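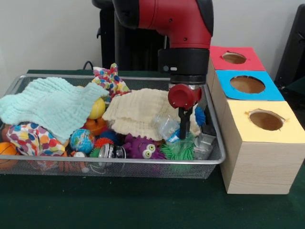
Muslin cloths, balls and soft toys at the Hurkby toy library.

May
By Igor Mazurek

Jadwiga Szulc has run the toy library in Hurkby for eight years. It lends to families with children under five and holds a play session every morning in term time. When I visit she is going through the loan book with a pencil and wants to finish the page first.

"Nineteen families at the moment," she says when she gets to the bottom. "It was more before Christmas. People move, or the little one starts school."

The library owns nearly 600 toys. Most of them live on shelves in the back and go out on loan a fortnight at a time. What stays behind is what she calls the mixed load, which is balls, soft toys and cloths all put in together, deep enough that a child has to dig.

"If you set toys out in a row, a one-year-old picks up the nearest and that's the end of it," she says. "In a heap they pull at a corner of cloth and something comes up with it. Then they want to know what else there is."

The cloths matter more to her than the toys. She likes muslin, the crinkly sort, and buys it in plain pale colours. Spotted cloth is fine too, though she finds the children go straight for the spots and leave the plain ones alone. Any cloth has to be thin enough to see light through. She checks this at the window before it goes in, and anything heavier is cut up for dusters.

"Peekaboo is most of what we do here," she says. "You could run the whole morning on two cloths and a ball."

The other thing she uses a great deal is cardboard boxes with a round hole cut in them for posting. She began with one box. A parent, Mrs Urbańczyk, made a set in different colours so that the children could be asked for the yellow one or the blue one, and Szulc has kept to colours ever since. The holes are cut by hand with a kitchen knife and she does not bother to neaten them. When a box goes soft it is flattened and another is made.
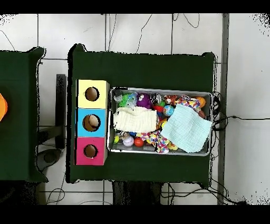
How often are the cloths washed?

"Every afternoon, at forty degrees, and they dry on the rail overnight. The soft toys go in once a week. Balls I wipe down with soapy water."

She has tried bought posting toys as well. The library had a plastic sorter from Gultico for a while, with shaped lids, and it was borrowed twice. Szulc thinks the lids were too stiff for small hands. A ball and a round hole is easier, and a child who can't yet manage a square peg can usually manage that.

Putting away is part of the session. The boxes are lined up with their sides touching and the children are told they can post one last thing. Everything else goes back in the heap, and the cloths are laid on top.
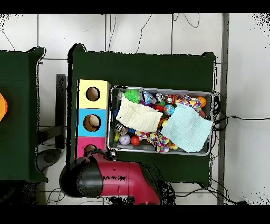

She doesn't mind what order it all goes back in. Some mornings the balls end up at the bottom and some mornings it is all plush, and the next group finds it however the last one left it. The only thing she takes out is anything with a split seam, which goes in a carrier bag behind the door for mending.

Her next job is to find more shelving. A shop in Rellmont is closing and has offered her a unit if she can fetch it before the end of the month. She has measured the back wall and thinks it will fit if the coat hooks come down.

"Then I can get the puzzles off the floor," she says, and goes back to the loan book.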